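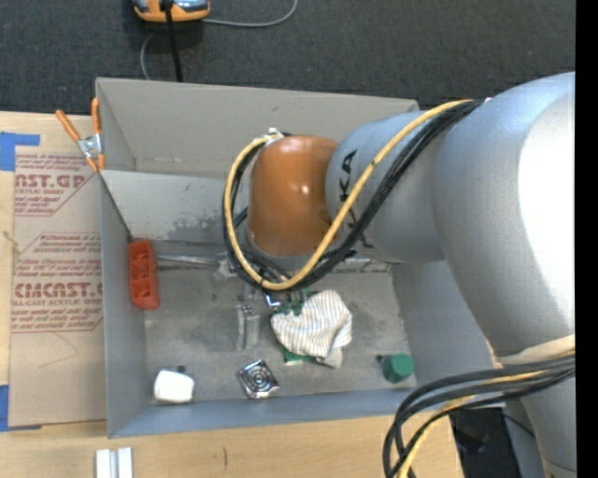 Seit ich beim Sommerfest in Gokport für die Krimskramskiste zuständig war, werde ich dauernd gefragt, wann es wieder eine gibt. Also: im Oktober, und diesmal richtig groß! Der Reparaturtreff Londen räumt sein Lager, und alles, was zu klein, zu krumm oder zu rätselhaft fürs Regal ist, kommt in flache Kartons und darf mitgenommen werden. Ich habe schon mal gestöbert (natürlich nur dienstlich) und mich sofort in die quadratische Metallplatte mit den kreisrunden Rillen verguckt. Ein Lautsprechergitter? Ein winziger Grill? Keine Ahnung, ich will sie trotzdem haben. Die grüne Platine unter dem gestreiften Tuch dürft ihr gern unter euch ausmachen, und wer etwas mit einem orangen Kunststoffblock voller eckiger Vertiefungen anfangen kann, meldet sich bitte bei mir, ich bin wirklich neugierig.

Zusammengekommen sind bis zu 100 Kartons, die meisten aus der alten Werkstatt Zamfir, die im Frühjahr zugemacht hat. Der Rest stammt aus Kellern und Garagen in der Nachbarschaft, und da war alles dabei, vom Scharnier bis zum halben Kofferradio. Aufgebaut wird im Saal vom Gukon, gleich neben der Garderobe, auf 48 Tischen. Ich hätte nicht gedacht, dass die da überhaupt reinpassen!

Der Eintritt kostet nichts. Pro Nase dürfen sechs Teile mit, Schrauben und Unterlegscheiben zählen nicht. Bringt bitte selbst eine Tasche mit, beim letzten Mal sind mir die Tüten schon am Vormittag ausgegangen. Wer noch eigene Schätze loswerden möchte, kann sie bis Ende September im Gukon abgeben, am liebsten sauber und ohne Batterien. Fernseher und Kühlschränke nehmen wir nicht, auch keine kleinen.

Den genauen Termin hänge ich an die Tür, sobald der Saalplan steht. Kuchen gibt es auch, Spenden dafür gehen in neues Lötzinn.

Zuletzt aktualisiert: 15. September 2022

Kontakt | Impressum | © 2022 Reparaturtreff Londen | Nach oben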